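Jun 24, 2025

**Plostura wraps 40 hand-drawn loops for Koppel ferry series**

Quick one before the weekend list goes up. Plostura, the small 2D animation shop in Skurnedcombe, has finished work on *Flirau*, a run of short films set aboard a night ferry and paid for by the paper mill Koppel. First five go online today, the rest follow in batches through the summer.

Directed by Kobina Osei, who also did most of the boards. Backgrounds by Iddrisu Abugri, gouache on Koppel's own stock, scanned and barely touched after that. Each film is a loop, 40 of them in all, no dialog. A man asleep on a vending machine. Two kids racing a suitcase down the car deck. A cook who keeps losing the same onion. Our favorite so far is the one with the dog and the life vest, which goes on longer than you think it will and then starts over before you've figured out what the dog wanted.

The job began as a single spot. Koppel asked for one ad for its sketch pads last year and Osei came back with a wall of thumbnails, all on the same boat. The client liked too many to pick. "I was hoping they'd choose for me," Osei told us by phone. "They didnt, so we drew the boat again and again. I know where every door is now."

Abugri painted 186 backgrounds, some used for only a few frames. He says the sea was the hard part, mostly because it's night in every film and you can't see much of it. He ended up mixing one big batch of dark green in April and working from that until it ran out. A few of the later films are bluer. That's why.

Character animation is on paper, on twos, inked with a brush pen and colored digitally. Line is a bit wobbly on purpose. Cleanup was kept light, so you'll see pencil under the ink here and there, especially on hands. Sound is all recorded on a real ferry, engine hum under everything, plus a piano that seems to be in another room.

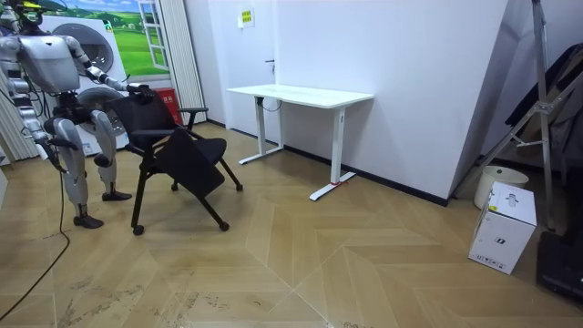 No end card on most of them, either. Koppel's name shows up inside the films, on a crate or the side of a truck, small enough to miss. Osei says that was in the first email and the client never pushed back on it, and he's still a little suprised.

A longer cut is being talked about. It would string the loops into one crossing, port to port, with some new shots to join them up. Nothing signed. Abugri would like to paint a morning for the end of it.

Original backgrounds go on show in the front room at Plostura next month, dates to come. Some for sale, prices not set yet. We'll add a link when we have one.

**Credits**

Client: Koppel
Production: Plostura, Skurnedcombe
Director, storyboards: Kobina Osei
Backgrounds: Iddrisu Abugri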